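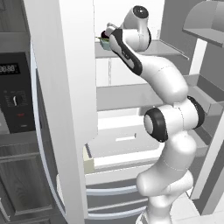 ### 5.3 Loss of grasp during shelf retrieval

The largest group of failures in the Vostdale kitchen set came from a single cause. Of 900 simulated retrieval episodes, 400 were run with the container on the upper refrigerator shelf, and it was in these that the gripper most often released its load before the arm had left the compartment. Figure 7 shows the arm at the upper shelf, with the container held between the fingers.

We first suspected the friction values assigned to the container. Raising them made little difference. Donnie Morrison then replayed the contact logs and found that the release followed a brief collision between the upper link and the edge of the shelf below. The planner had treated the shelf as thinner than its collision mesh, an error carried over when the model was converted from the Prondberg format. The arm took the contact as a completed placement and opened the fingers.

Two changes were made. The shelf geometry was rebuilt from the collision mesh, and the placement check now requires the wrist to be inside the target region before a release command is accepted. A further 600 episodes were run with both in place. Early release no longer occurred, though the planner did reject up to 7 start poses per batch as unreachable - a cost we accept for the present.

The same check is missing from the Hamel controller used on the physical arm, and trials there were stopped in November until it could be added.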